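Workshop newsletter, April
Bench 3: the sorting arm

The arm on bench 3 has been running pick tests in simulation since the base mount was finished. The mount itself is done and torqued, and the cable run is next. Until the cable run is signed off, all motion work stays in the simulator, where a bad approach angle costs a restart and no fingers.

The task is the same one the Flondmont build used: short colored bars dropped loose on a table, picked one at a time, gripper vertical. Bars lying flat are harder than cubes. The fingers have to come down on either side of the long axis, and a few degrees of error in the yaw estimate puts one fingertip on top of the part. The Ukeo planner handles the reach without trouble. Most of the remaining failures are in the last stretch of descent, after the wrist is already pointed down.

Three changes went in this month. The approach height was raised to 141 mm, which stopped the elbow from swinging wide between picks. Closing force is now ramped instead of stepped. The contact margin on the fingertips was cut, so the simulated fingers no longer push a bar away before touching it. With the old settings, 53 picks out of 100 succeeded on the first try and 47 did not. The new settings have not had a full run yet. Figures will go on the board when they have.

The simulated room has the arm at the rear of the table, with the fingertips close to the surface over a dark green piece and the other bars scattered nearby.
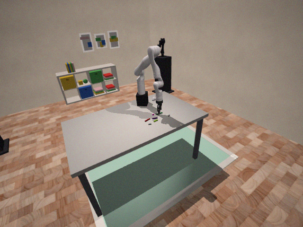
Before the hardware run

1. Load the same table height in the simulator and on the controller. The two files currently differ.
2. Check the wrist joint limits against the printed sheet taped inside the Skostbridge cabinet.
3. Run the empty cycle at quarter speed, no parts on the table, with one hand on the stop.
4. Repeat with a single bar, long axis parallel to the front edge, then at 45 degrees.

Parts cost to date is 1,299 dollars, not counting the donated power supply. Anyone with a spare length of drag chain, inside width 25 mm or more, please leave it on the bench with a note.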